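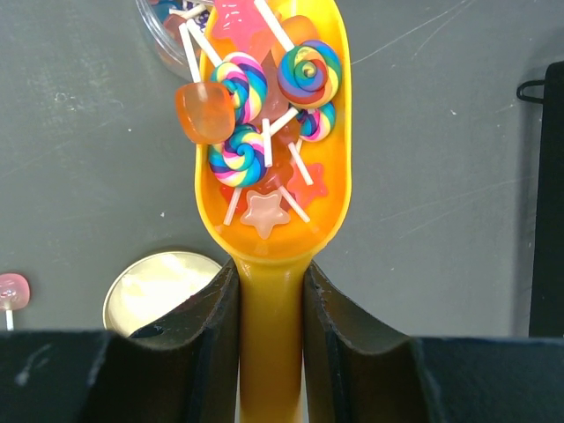 Nov 21, 2022 - shop notebook, hard candy / pulled sugar

Picking up from the Plondska batch. Still chasing the grain problem. Short version: the syrup is ok, it's what happens on the slab that's killing it.

Cook
- Same recipe as last week, sugar / glucose / water, no changes. Small pot.
- Washed the sides down with the wet brush twice this time. Crystals on the pot wall were bad on the old batch, hardly any today.
- Lid on for the first couple minutes of boil. Keep doing this.
- Pulled it off the heat a hair early, the probe lags. The old glass thermometer and the probe still don't agree, off by 2 degrees at the boil. Trusting the glass one until someone checks the probe in ice water.
- Acid in after the heat is off, NOT before. Last time it went in early and the whole lot stayed sticky.

Slab
- Oiled too heavy. Puddles in the corner by the drain, one edge of the sheet came up greasy and wouldn't stick to itself when folded.
- Poured in one go. Edges set while the middle was still running, so folded edges in right away and kept going. I think this is where the grain starts, the cold bits get worked back in and seed the rest.
- Next time: warm the slab first. Even just the heat lamp for 30 minutes.

Color
Split into three for color. Red is Sleiman paste, fine as always. Blue is the Folon powder and it specked. Needs to be wetted out first, few drops of warm water, stir till smooth, wait, stir again. I knew this. Wrote it on the jar now. Yellow went brownish, probably the syrup itself was a bit dark by then and not the color.

Pulling
- Too hot to handle for a while, then suddenly too stiff. Window is tiny. Gloves: cotton under, vinyl over, much better than the thick ones.
- Pulled red to a nice satin. Stopped when it started to feel dry and squeaky. One more pull and it would of gone chalky.
- Blue never got the shine. Specks again.
- Lamp was too far from the holding tray, the waiting pieces skinned over. Lowered it two notches on the stand.

Rolling and coiling
Ropes came out uneven, fat in the middle. Start from the middle and walk hands outward, dont squeeze. Some 30 coils made before it got too brittle. Lost 3 to cracks at the tight inner turn. The inner turn wants to be done first and fast while the end of the rope is still warm, then the rest can go round at leisure. Sticks in while soft, hold level for a slow count of ten, otherwise they lean.

Storage
Set a few out bare on the shelf and bagged the rest with the drying packs. Room felt damp all afternoon, radiator off. Look at both lots in the morning. If the bare ones weep, that's the humidity and no amount of recipe fiddling will fix it.

Shopping / chase up
- glucose, nearly out (Mornositz order still not here, call them)
- vinyl gloves, medium
- sticks, the thicker ones
- new brush, this one is shedding bristles into the pot

To do next batch
1. Warm slab, thin oil, wipe it back with a paper towel.
2. Wet out the blue before the syrup even goes on.
3. Smaller pour, leave the set edges alone and trim them off instead of folding in.
4. Put the probe in ice water, write down the number on the tape.

The big slab is booked out in January so get the warm slab test done before then. Pot is soaking in the left sink, leave it.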